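Can a robot do my chores yet? Frequently asked questions

Last updated 2018-12-09

Can I buy a machine that tidies the house?
No. You can buy one that vacuums the floor, provided you've picked everything up off it first. Serton has promised a tidying robot every January for a while now, and what we get is another video with the boring bits trimmed out.

What about folding laundry?
We looked at the Floronov folder. It does shirts, if you clip each one in by hand and smooth the collar. A towel takes 2,190 seconds of patience if you count the restarts. I can fold a basket in that time and have a cup of tea.

Surely small jobs are easier?
People assume so. Small jobs are worse. Keys, clips, rings and anything else that lives in the junk drawer will slide, tip over and hook onto each other. Your fingers sort that out by feel while you're talking to someone. Two arms with soft yellow fingertips can pinch a key ring, and that's a fair start. Getting rings on and off a metal strip all afternoon without a person hovering is a different claim, and I'd want to see the afternoon. 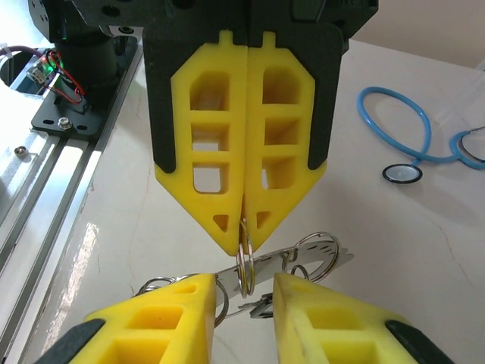
Natnael Ejigu wrote in to say I'm being too hard on them: a slow machine that works overnight is still useful, and he wouldn't care if a drawer took until breakfast as long as he didn't have to do it. Fair enough. My worry is what the drawer looks like at breakfast.

Are shop floors any further along?
Yes, where the part is the same every time and arrives in the same spot. At Vetine they told me their packing cell handles 200 boxes between stoppages. Ask what a stoppage costs and who clears it. Mixed bins of loose hardware are still mostly done by hand.

What should I ask a salesperson?
Ask for 29 tries in a row, uncut, with your own stuff. Ask who resets the table between tries. If the answer is "an operator", add those wages to the price.

When will you change your mind?
When one runs for seven days in my kitchen and I forget it's there. Send offers through the contact form.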